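Pernlow hand-held gripper check, snack packing station
Trundcombe site, Tuesday, February 1, 2022

I went through the whole sheet this morning before anybody picked anything up. Comments are mine, so blame me if they ramble!

1. Finger pads seated, no lifted corners: PASS
Pushed on all the edges with my thumb. The blue padding is holding up way better than the foam we had in January (that stuff shed everywhere).

2. Bolts and linkages tight: PASS WITH COMMENT
One bolt took a tiny bit of a turn. I put a paint dot on it so we can tell if it moves again. Please don't wipe the dot off!

3. Trigger returns by itself: PASS
Squeezed it slowly, then fast, and it came back every time. If yours sticks even once, tag it and go get another one.

4. Pinch points: PASS
The Uysal guide wants your free hand clear of the linkages whenever the trigger is moving, and I'm with them on that. No steadying a package with your other hand, no matter how annoying it's being.

5. Grip force on soft goods: PASS
Close until the package stops sliding, then quit squeezing. Cakes and biscuits are where people get carried away. A crushed one gets logged as a fail even when the wrapper is fine, okay?
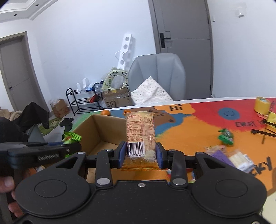 6. Wrapper check after release: PASS
Look for pinholes along the seam and run a finger over the spot where the pads were. I also like to give it a gentle press and listen for air, which isn't in the Drodico procedure but really should be.

7. Work surface: NEEDS ATTENTION
Mat lies flat, good. I'd still like more elbow room on the right before the next session, so only put out what you're going to pick and keep the tape out of your swing.

8. Floor and walkway: NEEDS ATTENTION
Shoes and bags need to stay well back from where you stand. I know, I say it on every sheet, and I'm going to keep saying it.

9. Log filled in: PASS
Tool 44, form 785. Initial every line yourself, even the boring ones.

Open items: 7 and 8. Recheck the bolt from item 2 after 100 picks and write the result next to my comment.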